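어젯밤 스톡게이트 스피드웨이에 다녀왔는데 아직도 귀가 먹먹하네요. 맥앨리스터 컵 30바퀴 결승, 우승은 플레처 위홍이였습니다! 솔직히 저는 헤더 피리히가 가져갈 줄 알았어요. 예선부터 워낙 빨랐고, 출발 신호가 떨어지자마자 안쪽 라인을 딱 잡고 그대로 달아났거든요. 제 옆자리 아저씨는 다섯 바퀴 만에 "오늘은 끝났네" 하고 핫도그 사러 가셨습니다.

그런데 중반쯤 하미시 둘란이 2번 코너에서 벽을 스치면서 황색기가 나왔어요. 둘란은 다친 데 없이 걸어 나왔고요(관중석에서 박수가 꽤 크게 나왔습니다). 재출발 때 피리히가 살짝 미끄러진 틈에 97번 차, 그러니까 위홍이가 바깥쪽으로 쭉 올라왔습니다. 두 대가 나란히 네 바퀴를 돌았는데 그동안 저는 자리에 앉지도 못했어요. 결국 여섯 바퀴를 남기고 위홍이가 앞으로 나갔고, 그 뒤로는 한 번도 선두를 내주지 않았습니다.

피리히는 마지막 바퀴에서 한 번 더 파고들었지만 차 반 대 차이로 2위. 3위는 뒤쪽에서 출발한 차오바오주 선수, 영문 표기로는 Pao-chu Chou인데요, 조용히 한 대씩 제치더니 어느새 시상대에 서 있더라고요. 저는 이분이 어젯밤 제일 잘 달렸다고 생각합니다.

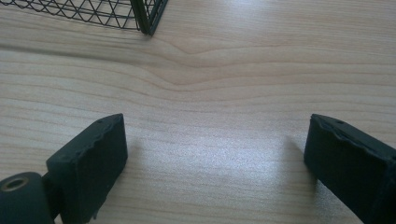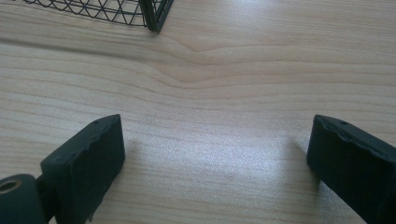 밝은색 나무 테이블, 물결치는 나뭇결.

경기 끝나고 피트에서 위홍이를 잠깐 만났습니다. 목이 다 쉬어 있었어요. "재출발 직전까지는 타이어를 아끼자는 생각뿐이었어요. 바깥쪽이 그렇게 잘 버텨 줄 줄은 저도 몰랐죠." 11월 락포트 경기에서 엔진이 멈춰 일찌감치 짐을 쌌던 팀이라 다들 얼싸안고 난리였습니다. 정비를 맡은 솔레다드 쿠에스타는 엔진을 통째로 다시 짜느라 며칠 밤을 새웠다면서도 계속 웃고 있었고요.

피리히도 표정이 나쁘지 않았습니다. 바닥이 마르면서 안쪽이 점점 미끄러워졌는데 라인을 너무 늦게 바꿨다고 하더군요. 시즌 종합 순위에서는 여전히 피리히가 선두고, 위홍이가 2점 차로 바짝 따라붙었습니다. 이 정도면 다음 경기에서 얼마든지 뒤집힐 수 있는 점수예요.

앞서 열린 주니어부 경기는 비 때문에 조금 늦게 시작했지만 예정된 바퀴 수를 다 채웠습니다. 스트리트 스톡은 접촉 사고가 잦아서 절반만 돌고 마무리했고요.

다음 일정은 그로네오에서 열리는 200바퀴 내구전입니다. 둘란 팀은 차체 앞쪽을 새로 맞춰야 해서 출전이 아직 불투명하다고 하네요. 저는 표를 벌써 사 뒀고, 이번엔 귀마개도 꼭 챙겨 가려고요!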